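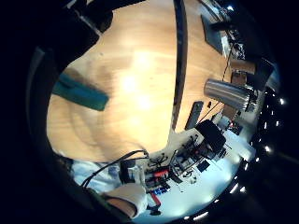
Step 3: Wipe on the first coat of oil

By now your sanding is done and you've gone over everything with the tack cloth, so take a breath and put the kettle on, because the next part is the one I look forward to every time. Pour a little oil into a jam jar lid (a little! you can always pour more) and fold an old cotton T-shirt into a pad that fits nicely in your palm. Work it into the wood in slow circles, then finish with long, light strokes that follow the grain from one end to the other.

My neighbor Carys Lougher swears by doing the underside first, and after years of teasing her for it I have come around. It gives you a place to practice, and it helps keep the top from drawing moisture unevenly later on.

Leave the oil for 15 minutes or whatever your can says, then wipe off everything that hasn't soaked in. Be fussy here. Puddles left behind turn gummy, and you'll be scraping them off with an old bank card, the way I did with my mother's sideboard one very long February.

Please don't ball up those oily rags and toss them in the trash – they can heat up and catch fire all by themselves. Lay them out flat outdoors, away from anything that burns, until they're stiff and completely dry.

Step 4: Let it dry, then do it again

Overnight is the least I'd give it, and in a chilly garage I'd wait two nights. If the surface still feels tacky under your fingertips, go find something else to do.

Once it's dry, rub it down very gently with 400 grit paper, wipe away the dust, and put on a second coat even thinner than the first. Most tables are happy with three coats. A kitchen table with children around it might like a fourth.

Step 5: Living with it

Keep hot pans and wet glasses off it for the first few weeks while the oil cures. After that a damp cloth and a drop of dish soap will handle nearly everything, and a fresh thin coat once a year will keep it looking cared for – I do mine when the windows can stay open all day.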